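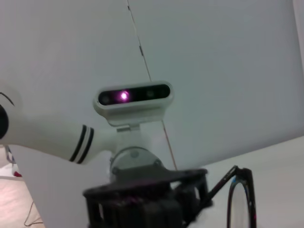
White arm segment with two black stripes and sensor housing.

Home | Collections | Visit | Research | Jobs and Calls | Contact

Call for Participants: Owners and Players of Concombe Guitars

Last updated: Sunday, March 19, 2023

The Cumia Museum of Musical Instruments invites owners, players and former dealers of Concombe guitars to take part in a survey of surviving instruments. The survey will form the basis of a printed register and of a temporary display in the Magalhães Gallery.

Background

Concombe flat-top and archtop guitars were built at the Dridcombe works and sold mainly by mail order and through small music stores. The company's order books passed to the Museum as part of a larger bequest. They list 2,079 instruments by serial number, with model, finish and date of shipment. Of these, 1,565 entries also give the name of the store or private customer to whom the guitar was sent. The books for the last years of production are missing, and the numbering used after the move to the second Dridcombe building is poorly understood. Information from owners of late instruments is therefore of particular interest.

Who may take part

The call is open to any person aged 18 or over who owns a Concombe guitar, or who has one on long-term loan. Instruments may be in any condition. Guitars that have been refinished, refretted, converted to left-handed use or fitted with later pickups are eligible, as are bodies and necks that have become separated. Concombe mandolins and tenor guitars are also included. Lap steels sold under the Concombe name were made by an outside supplier and are not part of this survey.

Former employees of the works and of stores that carried the line are invited to take part in a recorded interview, whether or not they own an instrument.

What participation involves

Participants will complete a questionnaire on the history of the instrument, including previous owners, repairs and any original case or paperwork. The form asks for the serial number, which is normally stamped on the end of the headstock and, on archtops, repeated on a label visible through the bass-side f-hole. Strings should not be removed in order to find it.

A smaller group of 30 owners will be asked to bring their guitars to the Museum in July for examination. Each appointment lasts one half day. Staff will measure the body and scale length, record neck profile and top thickness, and inspect the bracing with a mirror. No finish samples will be taken and no part of the instrument will be taken apart without the written consent of the owner. Owners are welcome to remain in the room during the examination.

Interview participants will be contacted separately to arrange a time. Interviews may be held by telephone.

Payment and expenses

There is no payment for completing the questionnaire. Owners selected for examination will receive reimbursement of standard travel costs on presentation of receipts, together with a copy of the examination report and of the printed register. Instruments are covered by the Museum's insurance while on the premises. Owners of instruments valued above $4,000 must supply a written appraisal before the appointment is confirmed.

The Museum does not provide valuations, and the examination report may not be described as a certificate of authenticity in any sale.

Use of information

Names and addresses of owners will not be published. The register will list each guitar by serial number, model and present condition, with the state or country in which it is held. Owners who prefer that the location be left out may say so on the form. Questionnaires and interview recordings will be kept in the Museum archive, where they may be consulted by researchers on request.

How to apply

Questionnaires are available from the Research Office and at the front desk. Completed forms may be returned by mail or handed in during opening hours. Please attach clear photographs of the front, back and headstock. Photographs cannot be returned. Applicants who wish to be considered for an examination appointment should check the box on the last page and list any dates in July on which they are not available.

Related items
Cataloging Assistant, Fretted Instruments (part-time)
Dridcombe Order Books: Reading Room Access
Magalhães Gallery: Closing Dates for Rehanging
Call for Loans: Catalogs and Price Lists from Music Stores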